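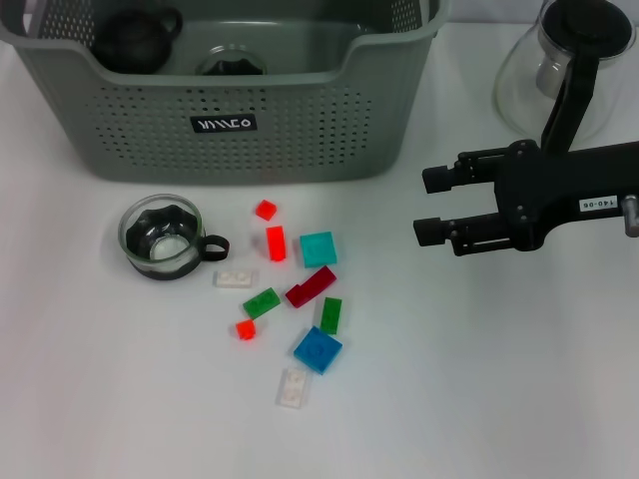 What is the best way to keep the tea things so that they can go from cupboard to table in one trip?

One basket with fairly low sides, the pot at the back, the glass next to it, and anything with a wide bottom carried by hand.

Notebook, June, tea corner again. I have been looking forward to writing this one up because I think we are finally getting somewhere with the layout. Vangelis has the tray notes in the other book and I won't repeat them, except to say that the tray is dead and I am glad of it. Everything slid. The basket is so much better!

The green basket first. Sage green, plastic, rows of little round holes in the sides, a rounded cutout at each end for your hands. I like it enormously. The holes mean a rinsed cup can go back in without sitting in its own puddle (still put a cloth in the bottom, Birger, please), and the cutouts are in the rim, so your knuckles stay clear of whatever is inside. The label on the front is small and black with white lettering in a style I can't read with any confidence. YIMCO, or something close to that. If anyone finds a second one in a shop, buy it and I will pay you back.

The dark teapot went in at the back left. I tried the loop handle pointing at the front wall last time and it fouled everything, so now it goes towards the right, where there is air to spare, and you can hook a finger through it and lift straight up. Lovely. The glass with the dark rim goes beside it. Only the top shows over the front wall, and that suits me very well, as you can see at a glance that it's in there and the wall does the work of keeping it upright.

The carafe stays out. I know Birger wants it in. We had this conversation over the sink at length and I still say the shape is against it: clear glass flaring out like a bell, and the flare takes up the room of two cups. With the black lid on it stands perfectly well at the back right corner of the table and looks very handsome there too. Carry it separately, one hand under the bottom.

Now the cup, my favourite of the lot. Clear glass, with a black silicone sleeve round the lower part, and the top edge of the sleeve goes in waves, like the edge of a pie. The handle is black as well, a nice open loop you can get proper fingers into. I had been calling the sleeve decoration until I held the cup full of Dreltberg smoked tea straight off the boil and noticed I wasn't juggling it. The sleeve grips the table a bit too. I pushed the cup with one finger and it moved in a slow, sulky way, where the plain glasses skate. I would put sleeves on everything if I could.

It lives in front of the basket for now, a little left of centre. That's where my hand goes when I sit down. If it goes in the basket it has to go in last, handle up against the end wall, and then the glass next to the pot can't come out without moving it. Trial 2 this afternoon was exactly that and I gave up on it before the kettle had boiled.

Bricks: they go away before tea. Vangelis, I do love the bricks, and the bridge was a marvel, but they get under cups. A cup set down half on a brick is a cup on the floor. I suggest the Ralent tin with the tight lid, on the shelf, and never in the basket, where they would find their way under the teapot and rock it.

Wiping down. The white top shows every ring, so use a damp cloth straight away and a dry one after. Black tea left overnight needed bicarbonate and some patience. The Þórarinsdóttir herbal blend leaves hardly a mark, and I have drunk rather a lot of it in the name of research.

Weights, for Birger, who asked: full load with pot, lid, glass, cloth and the spoons came to 982 grams on top of the basket, pot empty. I was delighted with that. I can carry it in one hand down the corridor, though I don't recommend doing so round the corner by the coats. With the pot filled I wouldn't carry the basket at all. Fill at the table.

Shelf height: the basket clears the shelf above by 11 centimetres with the teapot in, so it can slide out level. The old wire one had to be tipped, which was how we lost the Esik saucer.

To try next: the basket turned end-on to the wall, to free up the front of the table. A thinner cloth, as the thick one lifts the glass so that it leans. Up to 4 of the small cups nested in the gap at the front, if Vangelis will lend me his. And a proper place for the teaspoons, which at present lie loose on the cloth and go through the holes handle first.

Birger has the basket until half past three. Cloth in the bottom!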